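Right gripper stuck open after a cable snag — what to check, in order

Lucian Sandu
Sunday, February 15, 2026

Quick one, writing this up between runs so it's going to be rough. The right arm at Tramside faulted on the bag task again. Fingers went fully open, stayed open, arm threw a 246 and held position. Third time since October. The Ralthorpe bench had the same thing on their left arm so it isn't just us.

Short version: the gripper lead pulls tight at the wrist, the connector backs out a hair, controller loses the finger position. Not a dead motor. Please don't swap the motor.

Before you touch anything

Stop button in. Both arms, not only the one that faulted. Hunt got a knuckle pinched last time because the left was still live and went home on its own.

Hold the forearm while the brakes let go — it drops. Everyone else back from the table.

Leave the bag and whatever is on the mat where it is until you've saved the log. I moved it first once and then couldn't work out what the arm had been reaching for.
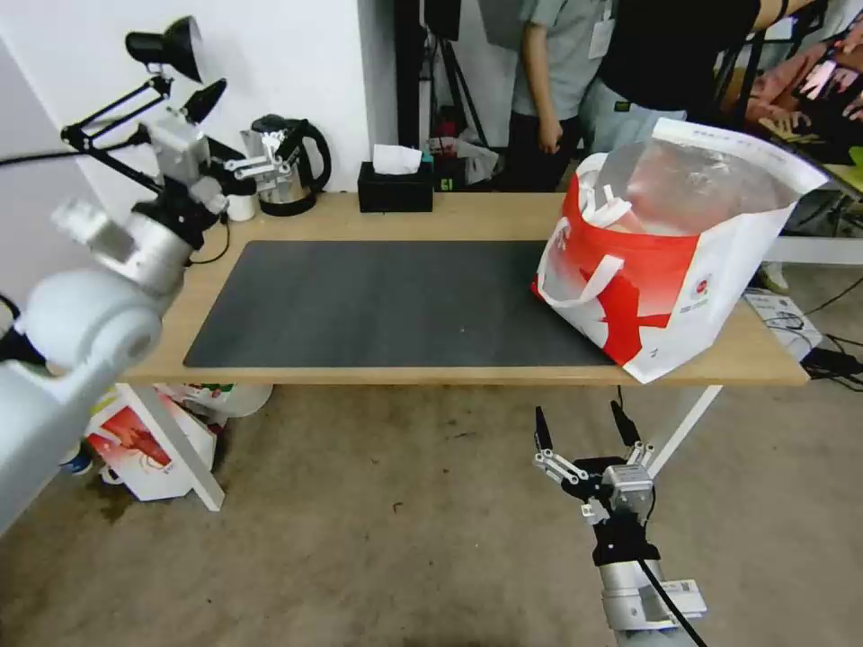

Left gripper raised over the far corner of the table, right one wide open at the front.

Finding the fault

1. Save the log. Look for 246 on the gripper channel. If you've got 1108 as well, that's the arm's own power and this page won't help, go to the supply first.

2. Follow the cable by hand from the fingers back down the arm. Feel for a flat spot or a kink. Ours was just below the wrist, couldn't see it at all, only felt it.

3. Push the connector home. If it clicks it was out. If it was already in, pull it and look for a bent pin.

4. Power off still — close the fingers gently by hand. Should be smooth all the way. Gritty or notchy means the linkage, different job.

5. Turn the wrist to both ends of its travel and watch the slack. You want 6 cm spare at the tightest point. We had next to none.

Putting it right

Cut the old ties, re-route with a loose loop, new ties snug but not biting. Don't tie across the joint itself, which is what I did in October and teh reason we're back here.

Then power up, right arm only. Run the Nurkura gripper check, open and close, slow speed. Then the wrist sweep. Then both together. Then the bag, last.

If it opens by itself at any point, stop, do step 3 again.

Ran 122 cycles after the fix, no 246. I'd still keep a hand near the button for the first few as the bag handles catch on the fingertips sometimes and that yanks the whole wrist round. Haven't got an answer for that yet. Taping the handles down helps a bit.

Log the fault even if it clears on it's own. Spare ties are in the drawer with the hex keys.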